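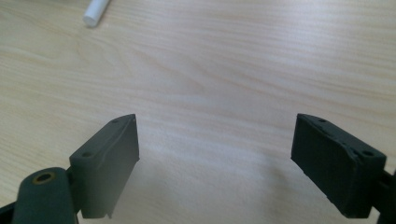

밝은색 원목 상판의 뿌연 자국과 분필 가루 관리 방법 문의

생활공간 관리 게시판 > 가구 및 목재
작성일: 2024년 11월 13일 | 조회 2,029 | 답변 3

작성자: 고래문고운영실

안녕하십니까. 저희 기관은 지역 주민을 대상으로 소규모 학습실을 운영하고 있으며, 지난 8월 공용 탁자를 밝은색 원목 상판 제품으로 교체하였습니다. 구입처는 Tridis이고, 납품 당시 받은 안내문에는 무광 마감이라는 표기만 있을 뿐 오일 마감인지 수성 바니시 마감인지는 기재되어 있지 않습니다. 구입처에 두 차례 문의하였으나 아직 회신을 받지 못하였습니다.

현재 문제가 되는 사항은 다음과 같습니다. 학습실에서는 소형 칠판을 함께 사용하고 있어 상판 위에 분필이 놓이는 일이 잦습니다. 하루 일과가 끝나면 극세사 천에 물을 적셔 닦고 있는데, 물기가 마른 뒤 상판 가운데 부분이 주변보다 희고 뿌옇게 보입니다. 창가에 둔 탁자에서 특히 두드러지며, 나뭇결을 따라 옅은 분홍빛이 도는 부분도 있어 이것이 변색인지 목재 본래의 색인지 판단하기 어렵습니다.

이에 다음 사항에 대하여 경험이 있으신 분들의 의견을 구합니다.

첫째, 뿌연 부분이 분필 가루의 잔여물인지 마감층의 손상인지 구별하는 방법이 있는지 궁금합니다.
둘째, 분홍빛이 도는 결에 대하여 별도의 조치가 필요한지 알고 싶습니다.
셋째, 마감 종류를 모르는 상태에서 사용하여도 무방한 세척 방법이 있다면 안내를 부탁드립니다.

탁자는 모두 5개이며, 이용자가 없는 시간에만 작업할 수 있습니다. 연마 작업은 분진 문제로 가급적 피하고자 합니다. 답변에 미리 감사드립니다.

작성자: 목재관리상담
채택된 답변

문의하신 내용을 확인하였습니다. 직접 상판을 점검한 것이 아니므로 일반적인 관리 기준에 따라 말씀드립니다.

우선 원인을 구별하는 절차입니다. 물을 사용하기 전에 마른 상태에서 부드러운 솔이나 청소기의 솔 노즐로 가루를 제거하여 주십시오. 이후 색이 짙은 마른 면포로 뿌연 부분을 가볍게 문지릅니다. 천에 흰 가루가 묻어나면 잔여물일 가능성이 높습니다. 분필 가루는 물에 녹지 않으므로, 젖은 천으로 먼저 닦으면 가루가 넓게 퍼진 뒤 결 사이에 남게 됩니다. 현재의 청소 순서가 여기에 해당하는 것으로 보입니다.

마른 천에 아무것도 묻어나지 않는다면 빛의 반사 여부를 확인하시기 바랍니다. 무광 상판은 창이나 조명의 방향에 따라 일부분만 희게 보이는 경우가 있습니다. 탁자를 반 바퀴 돌려 놓았을 때 뿌연 부분의 위치가 탁자를 따라 움직이지 않고 창 쪽 기준으로 그대로라면 반사로 보셔도 됩니다. 탁자와 함께 위치가 바뀐다면 마감층에 수분이 스며든 흔적을 의심할 수 있습니다.

분홍빛 결에 대해서는, 밝은색 목재 중 상당수가 옅은 황갈색이나 분홍색의 결을 본래 지니고 있습니다. 색이 결 방향을 따라 자연스럽게 이어지고 표면의 촉감에 차이가 없다면 별도의 조치는 필요하지 않습니다. 반면 결과 무관하게 둥글거나 얼룩진 형태로 나타난다면 음료나 잉크 등에 의한 착색일 수 있습니다.

세척은 다음 순서를 권합니다.

1. 마른 솔로 가루를 한쪽으로 모아 제거합니다.
2. 미지근한 물에 중성세제를 소량 풀어 천을 적신 뒤, 물이 떨어지지 않을 때까지 짭니다.
3. 나뭇결 방향으로 닦습니다.
4. 깨끗한 물에 적셔 짠 천으로 세제를 닦아냅니다.
5. 마른 천으로 즉시 물기를 제거합니다.

처음 시행하실 때에는 상판 하부나 모서리 안쪽 등 눈에 띄지 않는 곳에서 시험하신 후 하루가 지난 뒤 상태를 확인하여 주십시오. 알코올, 식초, 베이킹소다, 멜라민 스펀지는 마감 종류가 확인될 때까지 사용을 보류하시기 바랍니다. 특히 멜라민 스펀지는 무광면을 국부적으로 갈아내어 그 부분만 광택이 달라질 수 있습니다.

작성자: 초록의자

저희 사무실은 Goleo 목재용 왁스를 사용하고 있습니다. 바르면 뿌연 부분이 보이지 않게 됩니다. 다만 저희 탁자는 진한 색이어서 밝은 상판에도 동일한 결과가 나오는지는 확인하지 못하였습니다. 참고만 하시기 바랍니다.

작성자: 학습지원담당

비슷한 환경에서 탁자를 관리하고 있어 운영상의 의견을 보탭니다. 위 답변의 왁스 도포는 가루가 남아 있는 상태에서는 권하지 않습니다. 가루가 왁스와 함께 굳으면 제거가 더 어려워지며, 바니시 마감이라면 왁스가 흡수되지 않아 표면이 끈적일 수 있습니다.

저희 기관에서는 분필을 상판에 직접 두지 않도록 탁자마다 낮은 받침 접시를 비치하였습니다. 길이가 짧아진 분필은 굴러다니기 쉬우므로 별도의 통에 모으고 있습니다. 가루가 적은 분필로 교체하는 방안도 있으나, 제품에 따라 칠판에서 잘 지워지지 않는 경우가 있어 소량으로 먼저 시험하시는 것이 좋겠습니다.

아울러 마감 종류는 제품 하부의 표시 스티커에 기재된 경우가 있으니 탁자를 뒤집어 확인하여 보시기 바랍니다.

작성자: 고래문고운영실

상세한 답변에 감사드립니다. 탁자 한 개를 대상으로 마른 천 시험을 한 결과 흰 가루가 묻어났습니다. 나머지 탁자도 같은 방법으로 점검할 예정이며, 청소 순서는 마른 솔질을 먼저 하는 것으로 변경하였습니다. 하부 스티커에는 제조 번호만 표기되어 있어 마감 종류는 구입처의 회신을 계속 기다리고 있습니다.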